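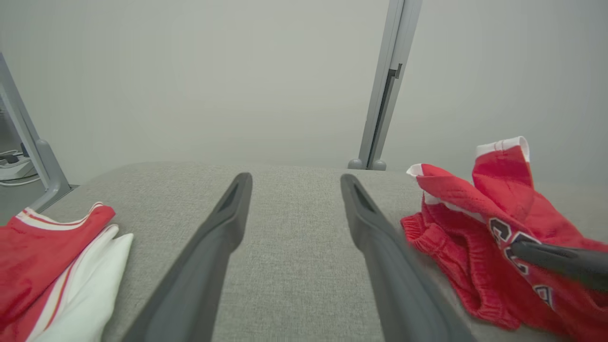
# About Naron

Naron is an independent test workshop for robot grippers, arms, wrist cameras and controllers. We compare hardware on handling tasks and report the results to the people who have to choose between one part and another. We do not sell hardware and take no commission from those who do.

## What we test

Most of our work concerns soft goods: sportswear, towels, bedding and bagged textiles. Jersey mesh, ribbed waistbands and smooth linings behave differently under the same finger, so each gripper is run on all of them. A standard comparison covers:

- two-arm lifting and folding on a padded surface
- picking a single layer from a folded stack
- grip force and slip at the fingertip
- view from the wrist camera with the fingers open and closed
- controller delay between command and finger movement

Each gripper completes 200 cycles per task. Fingertips are inspected every 20 cycles and replaced only if the maker's instructions call for it. Failed grasps stay in the results, with the cause noted where it can be established.

## How we work

Arms and cameras are kept the same throughout a gripper comparison. When the camera is the item under test, the gripper is fixed instead. Garments are drawn from a numbered stock and washed to a set schedule, as new fabric gives noticeably different slip figures.

Our trial software, Pastulell, records joint positions, finger opening and video against one clock. Clients receive the raw logs as well as the report. The Mumach protocol, our written method for two-arm cloth handling, is available on request.

## People and premises

Naron has a staff of 10 and runs four test cells at the Brandes building. Dilek Güler is head of testing and signs off every report.

Clients may attend their own trials. Hardware for testing is accepted on Monday mornings; please send mounting drawings and the controller manual in advance.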